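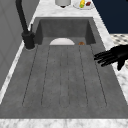 Water Hardness and Composite Sinks

Hardness in the Brirau supply area rises each November, when the utility switches from the reservoir to the Tatov well field. The well water carries more dissolved calcium, and the difference shows up first on dark fixtures. Limescale is white, so a deposit that goes unseen on stainless steel is plain on a charcoal or black surface.

Scale forms where water sits and evaporates. Drainboard grooves, the rim of the strainer and the base of the faucet are the usual places. Wiping the surface dry after the evening dishes prevents most of it. For existing deposits, mix one part white vinegar with 3 parts warm water, lay a soaked cloth over the area for up to 37 minutes, then scrub along the grooves with a nylon brush and rinse. Do not use vinegar on marble or limestone counters. The acid etches the stone, and the mark has to be polished out.

Abrasive powders and steel wool should be kept off composite sinks. Both leave fine scratches that hold scale and coffee stains.

Households that want to soften the supply should test at the kitchen tap before sizing a unit. Plundis test strips are stocked at the Gebretsadik hardware counter, aisle 103, and are read against the color chart on the packet. Take one reading in summer and another in winter, and size the softener to the higher of the two.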